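Shelf picking arm at work: do staff still face up the drinks?

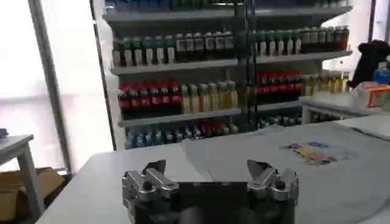 We run two shifts at Deltley, and the morning one used to spend 40 minutes on bottles. Who checks label direction now?
Flandon

Your staff do. Ours went from 6 fillers to 5, and the sixth moved to goods in. Put the checks on the rota as a paid task, or they get skipped.
Arance

Same here. Also ask who clears stoppages. We logged 56 in February and they all fell to one person.
Abdella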